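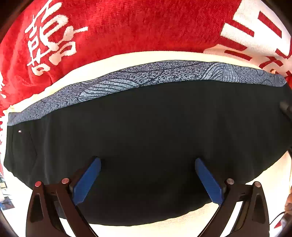 I caught the head tester at Civden over a late lunch and asked which gripper fingers won. "Ribbed, easily," she told me. "We did 200 grabs on clothes with each set - pants, towels, whatever was in the bag - and the smooth ones dropped 53."

And the ribbed ones? Just 2! She still sounded pleased (and a bit smug). I wondered about the Van Wyk pads, which cost more than 60 dollars a pair. "Nice on boxes," she said. "On a waistband they slide." Next up is the Clidside controller, in September - "if it ever ships."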